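Pivham FS-40 Field Shelter Kit

Soft-wall command and rest shelter for ground units, border posts and military police detachments

Part family: FS-40
Status: in production
Supplied by: Trirnow Field Equipment

Overview

The FS-40 is a frame-supported fabric shelter for use as a section command post, radio room, aid point or sleeping space. The frame is a folding aluminum structure that stays attached to the inner liner in transit. The outer cover is a separate item and can be changed in the field without striking the frame.

The kit replaces the earlier FS-30. Frames are not interchangeable between the two. FS-30 floors can be used under an FS-40 if the perimeter adapter strip is fitted, but the door sill will sit slightly proud and should be taped down at night.

Frame and cover

Each kit ships with one frame, one outer cover, one inner liner, one floor, a stake bag and a repair pouch. The outer cover is coated polyester with welded seams. It is available in woodland, desert tan and plain olive. A snow overlay is sold separately and ties on at the existing eave loops.

The cover is rated for blackout use with all flaps closed. Light leakage has been reported at the stove-pipe port when the blanking plate is left off. Kits shipped from May onward have the plate tethered to the port ring. Older kits can be updated with tether set 81, which needs no tools.

Vehicle boot attachments are available for the rear hatch of most light trucks and for Plinent-pattern ambulance bodies. State the vehicle type when ordering. The boot zipper is a different gauge from the door zipper and the sliders will not swap.

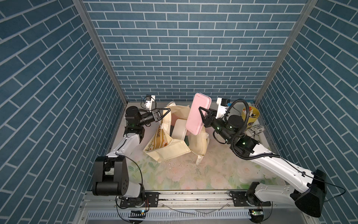 Power and cabling

The shelter has two cable ports at ground level, one on each long side, and one antenna port at the ridge. Ports close with a drawcord and a hook-and-loop flap. The optional electrical harness carries four outlets and two light strings from a single inlet. It is protected by a breaker and a ground-fault device in the inlet box. Maximum generator load through the harness is stated on the inlet box label and must not be exceeded by adding extension leads downstream.

Light strings switch between white and red. The door switch cuts white light when the inner door is opened and restores it on closing. It can be bypassed for aid-point use.

Environmental limits

Continuous outdoor service: 72 weeks under the standard exposure schedule, after which the outer cover should be inspected and recoated or replaced
Wind: 40 mph sustained with all stakes and guy lines set
Hydrostatic resistance of floor: 1000 mm
Storage: dry, off the ground, out of direct sun

The wind figure assumes firm soil. On sand or snow use the long anchor set. On hard standing use ballast bags at every guy point and reduce the working limit according to the table in the operator manual.

Options

Long anchor set
Ballast bags, empty
Partition curtain, full width
Stove-pipe port with heat shield
Snow overlay
Vehicle boot
Electrical harness
Transport bag with drag handles

The partition curtain hangs from the center arch and can be left in place when the frame is folded. Remove the electrical harness before folding. Crushed cable at the hinge points is the most common damage seen in returned kits and is not covered by the warranty.

Maintenance and spares

Field repair of the cover is by adhesive patch. Apply to the inside face first, then the outside. Frame struts are replaced individually at the hub, using the wrench in the repair pouch. Hubs are a depot-level item and are supplied in pairs.

Depot work is carried out at the Urrego service site. Tag each item with its kit serial number and fault before dispatch. Wet covers will be dried and cleaned at the owner's cost before inspection.

Ordering

Minimum order is one complete kit. Spares are sold individually. Some colors and options are subject to export licensing, and an end-user statement is required before a quotation can be issued.

Quotations and licensing: Jhair Villanueva
Spares, depot returns and manuals: Hugo Besson

Related products

FS-40 Long Anchor Set
FS-40 Electrical Harness
FS-30 to FS-40 Perimeter Adapter Strip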